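Clearing the table, 20 June 2024

The dishwasher problem is mostly solved, in that a dishwasher exists. The unsolved part is everything between the end of dinner and the start of the cycle, and I have been reading up on it again after a long email exchange with Siu-fong Fang, who used to do grasp planning at Stergate and now does it at Pultel.

Her position is that tableware is harder than anything on a packing line. A carton has flat faces and a known centre of mass. A spoon lying on cloth has neither much height nor a fixed pose, and the cloth moves when you push on it. Bowls are easy by comparison, provided you pinch the rim and don't mind which way up they land.

I'd put the failures in three groups. Thin items flat on a surface are the worst. Items that touch or overlap come next, and then anything transparent, where depth sensing gives you holes instead of a glass. Guérin's planner copes with the second group reasonably well. The Pultberg one is faster but gives up early.

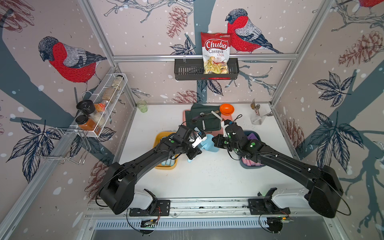
Two arms help more than I expected. One can hold an item while the other finds a better grip, so a bad first grasp is recoverable. The cost is collision checking. With both grippers working over the middle of a small table, each arm is the other's biggest obstacle, and a cautious planner will spend its time parking one of them.

Siu-fong quotes a target of 900 seconds for a family table, cutlery sorted. My own time is about 200, with the radio on. I told her I'd look at it again in November.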